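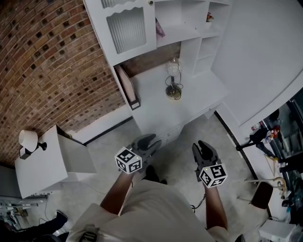

## 4. Loading the shelves and dressing the desk

The Vemside leaflet gives this part half a page and calls it "styling". We at Handham have put together enough of these wall units to doubt most of that half page, so follow the steps below and treat the leaflet as light reading.

Don't start until section 3 is finished and the unit has been checked with a level.

1. Wipe out every compartment with a dry cloth. The leaflet recommends Stivska shelf cream. Lenni Halonen tried it on one shelf and left the next one bare, and by February neither of us could tell them apart.
2. Open and close the glazed door a few times. If the knob turns in your fingers, tighten it from the inside by hand. A screwdriver will strip it.
3. Put the heaviest things in the lowest compartments. The leaflet says weight "may be distributed freely". We wouldn't.
4. Stand books upright and fill the compartment, or use a bookend. A single book will lean, whatever the drawings show. 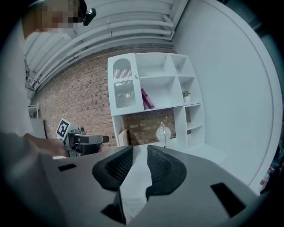
*Fig. 7. Glazed door on the left, open compartments to its right. Potted plant in the right-hand compartment.*

5. Set any plant pot on a saucer. The finish is sold as water resistant, a phrase that seems to cover splashes and very little else.
6. Place the desk lamp so that its cord reaches the socket without crossing a drawer front. Coil the spare length beside the base.

> **Caution:** Don't pass a lamp cord behind the unit where it could be pinched against the brick.

7. Leave a gap of 35 mm between the back of the unit and the wall at the closest point. On a curved wall the gap will widen towards one end, and no amount of pushing will cure it. 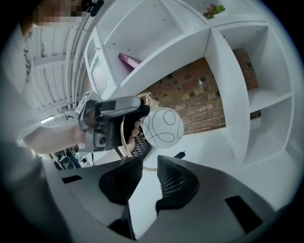

8. Keep round ornaments, and anything with a strap or loop, well back from the front edge. Loops catch on sleeves.
9. Wait 30 minutes, then check the level again. If it has moved, go back to section 3.

**Note:** Part 448 (felt pads, one sheet) is described as optional. Fit them under lamps and pots anyway. Annick Paquette has asked twice for the leaflet to be changed and is still waiting for a reply.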